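**Call for participants: does a tray make anyone tidier?**

Every organizing book says the same thing. Give small stuff a tray and the mess goes away. I have bought the trays. I have my doubts, and I'd like to test them on people who aren't me.

I'm looking for 16 adults to sort and put away small toys at the Birnik workroom in February. One visit, 43 minutes, no homework. You'll work at a table covered with brown paper, first with a plastic tray and then without one. We start with a single toy car and build up from there to a heap that looks more like a real living room floor.
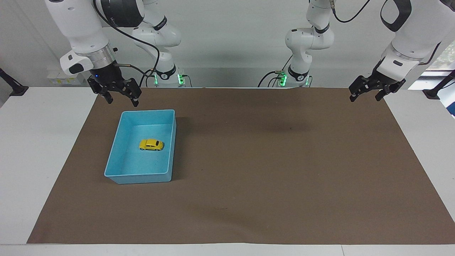 You don't need kids, and you don't need to be neat. Messy people are welcome, and I'd take four of them over one more person who labels shelves. If you sell storage products or write about them, please sit this one out.

What I can't promise:

- A tidier house. I'm not teaching anything.
- A finding. If trays make no difference, the write-up will say so, and it may be short.
- Good coffee.

Pay is a Krawczyk grocery card, handed over when you leave, whether or not you finish. Sessions start at 4 p.m. and we need you there on time.

To sign up, leave a note for Halina Olszewski at the Birnik front desk with your name, a phone number and one honest sentence about the state of your kitchen counter. Diệp Khổng will call you back. Please don't send pictures of your closets. We got eight last time.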